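# Collecting examples before there is a model

*13 April 2019*

Kazimiera Urbańczyk keeps a notebook next to her keyboard, and most of what is in it is crossed out. She runs data collection at Pistmont, where a small group is building a set of robot examples called Padus. The robot in question has two arms and exists only in software. People drive it through household jobs in simulated rooms, the software records what they did, and later a learning system is trained on the records.

We talked in her office for most of an afternoon. I had expected to hear about the learning system. She wanted to talk about the people who drive the robot.

"The model is somebody else's desk," she said. "My desk is the examples. If they're bad, the other desk gets blamed first, and then it comes back to me."

Padus has 1,945 episodes so far. An episode is one attempt at one job, from the moment the operator takes control until they press the key that ends it. Urbańczyk has eight operators, none of whom came from robotics. One used to drive a forklift and two came from medical transcription. She trains each of them for 20 hours before anything they record is kept.

"The first hours are all overreach," she said. "They push the hand through the place they want to go. In a real shop you'd hear a noise and stop. In the simulator you get no noise, so you have to learn to watch the fingers."

The operators work with a pair of handheld controllers, one for each arm. The left and right grippers open and close separately. Urbańczyk said the hardest habit to break is forgetting about one of them. A person will concentrate on what the right hand is holding, and the left hand will drift into the furniture.

I asked whether that kind of episode gets thrown out.

"It depends on what happens next," she said. "If they see it and fix it, I want that. I want the fix more than I want the clean run. A system that has only seen clean runs has no idea what to do once it's off the path, and it will be off the path almost right away."

The fixes are tagged by hand. After each session the operator goes back over the recording and marks where they think things went wrong and where they think things were under control again. A second operator marks the same recording without seeing the first set of marks. When the two sets are far apart, Urbańczyk watches it herself. That is what the notebook is for.

The rooms come from a tool her group calls Grirkell. It puts together walls, floors, windows and furniture from a library, picks surfaces for them, and places small objects on whatever flat areas it finds. The combinations are often ugly. She said visitors tend to comment on the color schemes, and she has stopped explaining them in any detail.

"You don't want the system to learn that tables live in beige rooms," she said. "So you get marble and brick and dark green paint together. Nobody would live in it, and that's fine."

Recording is done from more than one viewpoint. There is a view from above the body, looking out over the arms, and there are views close behind a gripper. The close views are the ones the operators complain about, as they show very little of the room. Urbańczyk considers them the most useful of all for anything that involves grasping. She told me she often goes through an episode twice, once from the body and once from the hand, before she decides what to write down.

She opened some material from a marble-and-brick room on her second monitor and let me look while she went for coffee.

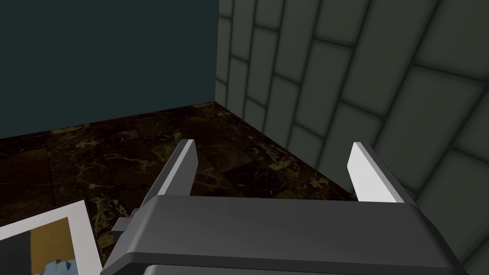
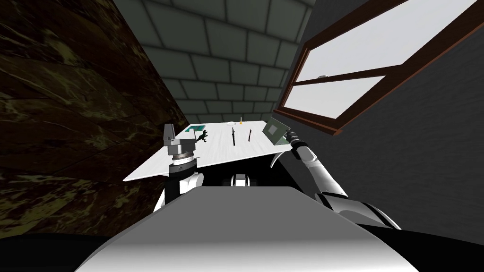
*Padus recording views: an empty gripper near the marbled floor (first), and both arms at a tilted white table, with a green panel in the right gripper (second).*

When she came back I asked about the tilt of the table. She said that tilted surfaces come up often in her reviews and that she doesn't have one rule for them.

"Sometimes the camera is at an angle and sometimes the table is," she said. "You can't always tell from one still. You have to run it back and forward. I've had arguments with operators over that, and I've lost a few."

The figurines, pens and dishes that turn up on the tables are there to be worked around as much as handled. A job might involve only one object, and everything else is clutter. Urbańczyk's group used to record with bare surfaces. The early episodes looked good and trained quickly, and then the system did poorly as soon as there was a second object in reach. They dropped those episodes in November and started over with things on the tables.

"That was a bad month," she said. "We had people who had worked hard on those. I told them the practice counted, and they didn't love hearing it."

She is careful about what she tells operators to do. The written instructions for a job are usually a single sentence. An earlier version ran to a full page and told people which arm to use and where to grip. The episodes that came out of it were so much alike that they added little. Now an operator may be asked to move a panel to the other side of the table, and how to do it is left to them. Some use one arm the whole way. Some pass it across.

I asked if she worried that the variety would confuse the learning system.

"It does confuse it, if you have too few," she said. "With ten episodes and ten styles you get mush. You need enough of each. I don't know the right number. People give me numbers, and I ask where they got them, and it's usually from some other robot."

A good operator records 72 episodes in a week. Urbańczyk does not post the totals. She did at one time, and people began ending their episodes early, before the object had settled. In the recording the hand would open and the file would stop there, so no one could say whether the object had stayed where it was put. She now asks for a pause at the end, with the hands held still, and she rejects files that don't have one.

Waiting is a bigger part of the work than I had understood. Operators also pause at the start, before moving either arm, and she wants those pauses kept in. An engineer at Krawczyk, the firm that licenses the finished sets, had asked her to trim them to save storage. She agreed to trim a copy and kept the originals.

"He may be right," she said. "Maybe it's dead time. But I've watched people in that pause, and they're looking the table over. I'd like to have it if someone wants it later."

We spent some time on labels. Each object in a room has a name in Grirkell, and the names are not always the ones people use. Operators write their own notes in everyday words, so one thing may be a board in one note, a panel in the next and a tile in a third. Urbańczyk leaves all three. A person giving the robot an instruction one day will not have read the object library, she said, and the notes are the closest thing she has to how people talk.

She does correct left and right. Operators mix them up when the view is from the hand, and those mistakes have turned out to be costly. The check is done by a script, which compares the note with which gripper closed, and anything that doesn't match goes back to the person who wrote it.

There is no plan yet to move Padus onto a physical robot. Urbańczyk said she gets the question at every meeting and gives the same answer, that she'll be glad to talk about it when the recovery tags are in better shape. Just under half of the episodes have been tagged by two people. The rest are in a queue, and she would like to get through it before the group adds any new rooms.

Before I left she played me one more recording, in which an operator tried several times to pick up a pen and then gave up and ended the episode. She asked how I would tag it. I said it was a failure. She wrote that down next to her own answer, which she didn't show me, and put the file back in the queue for a second operator.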